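Chapter 5
Boxes, Pairs and Packing

Take the lid off a shoebox and you are looking at one of the cleverest everyday containers in the house! It is light, it stacks, it folds from a single flat sheet, and it is sized to fit one very awkward pair of objects. In this chapter we use it to learn how packers think about shape, space and protection.
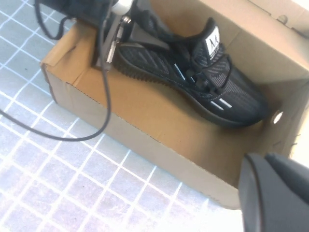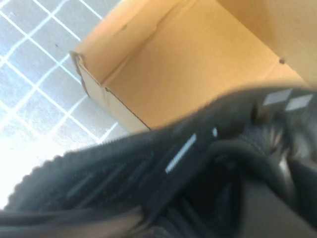
5.1 Why shoes are hard to pack

A book is easy. It has flat faces and square corners, and a stack of books fills a box with hardly a gap. A shoe is another matter. It is tall at the heel, low at the toe, wide across the ball of the foot and narrow at the arch, and almost every surface on it curves. Put one on its own in an open shoebox, like the black athletic shoe with the white label on its tongue, and see how much of the box it leaves you to play with.

Now think about where the second shoe goes. If both point the same way, the two wide parts meet and push against the walls. Turn one round, heel to toe, and the wide part of each shoe sits beside the narrower part of the other. Packers call this nesting, and you will meet it again with spoons, chairs and flowerpots.

Try it yourself before reading on. You need a pair of trainers and any box they came in. Pack them three ways and write down which one lets the lid close flat. (Laces tucked in, please, or your results will wander.)

5.2 What the cardboard does

A cardboard box gets its strength from its folds. Press on the middle of a side panel and it bends quite happily; press down on a corner and it pushes back. Each fold line joins two panels so that they hold one another upright.

The same folds are where a box wears out. Handle one for a while and you will find creases, soft rims and small nicks, nearly always near a corner or along a top edge. A good packer runs a thumb round the rim first and decides whether the box has another journey in it.

Key words for this section: panel, flap, fold line, rim, nesting, void.

Void is the lovely plain word for the air left over once everything is in. Some void is useful, as it lets you get your fingers in. Too much and the contents slide.

5.3 The Pumphrey box problem

Emlyn Kemeys packs orders for Pumphrey, a small shop selling sports shoes by post. Every order goes out in a large carton that holds 10 shoeboxes in two equal layers. One morning there are 13 pairs to send, each in its own box.

(a) How many cartons does Emlyn need?
(b) How many shoebox spaces are left empty?
(c) Suggest two ways to stop the boxes sliding in the carton that is only partly full.

Sketch your answer to (c) and keep it, as we shall come back to it in section 5.5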